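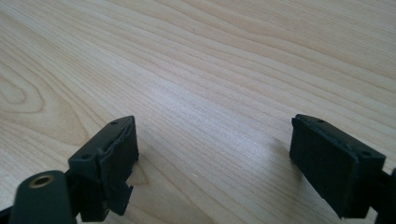 **What's the best way to get a hazy patch out of a pale wood-look tabletop?**

Wipe it with warm water and a drop of dish soap on a microfibre cloth, dry it straight away, and only try something stronger once you know what the surface is.

---

**grainchaser**
Fine as far as it goes, but "once you know what the surface is" is doing a lot of work there. Mine was sold to me as solid oak by Josley and I have my doubts. Pale honey colour, wavy grain, one big looping oval near the left side. Does that loop tell me anything?

**Ikhsan Pasaribu**
Not much. Veneer is real wood and will have loops like that, and a decent laminate is printed from a photo of real wood. Look at the end of the top. If the lines don't carry over the edge, I'd stop calling it solid.

**tea_at_3**
Disagree a bit. Mine carries over the edge and it's still veneer, they just matched the edging. Look underneath, or down a screw hole.

**grainchaser**
Underneath is painted. Of course it is.

**mulga_bill_77**
Before you buy anything, are you sure it's haze? A smooth light top gets a whitish sheen wherever the light falls on it. Close the blinds and look again from the other side. If the patch moves, put the polish away.

**vernonbc**
Zerus cream fixed mine in one go. Paid $14 and would buy it again.

**Ikhsan Pasaribu**
Fixed it for how long? Those creams leave a film and the film looks lovely until September, when you're back wiping it off. I'd want to hear from someone a year on.

**vernonbc**
Going on three years, same tub. Believe what you like.

**tea_at_3**
On what finish though? Cream on lacquer and cream on bare oiled wood are two different jobs.

**vernonbc**
No idea. It's a desk.

**mulga_bill_77**
Right – so we've got one desk, finish unknown.

**grainchaser**
Closed the blinds. Most of the patch went, but there's still a dull bit where the mugs go. Trying the soap and water on Saturday, and I've emailed Josley to ask what the top's made of. Not holding my breath.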